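01/03/2026

Learning the small words

I slept badly and woke before the alarm, so I studied at the kitchen window until the bus came.
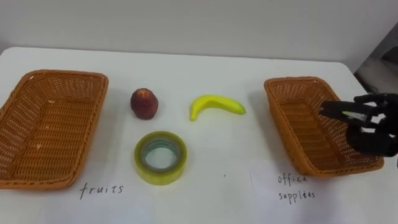

The woven basket and its word, "fruits".

Today I think about that s. In my language fruit is fruit, one or many, and my teacher in Gancombe says that in English it is mostly the same, yet I meet "fruits" everywhere. I asked Elikem Quansah on the telephone. He answered that at home in his family they always say fruits, and that I should not lose sleep for one letter. He is probably right – but I did lose it.

My notebook of words has now reached 1,486. I began it in November, with the words from the bus and the chemist. Of these I am sure of perhaps half. "Thorough" I can write and cannot say. "Queue" I can say and cannot write.

After lunch I walked to the post office with the parcel for my sister. It cost more than I expected, and the woman asked me three questions, which I understood all at the first time. I was so pleased that I forgot to buy stamps.

In the evening soup, and two pages of the novel. I have 58 pages left and must return it to the library soon. Mr Uddin upstairs is practising his trumpet again, the same slow song.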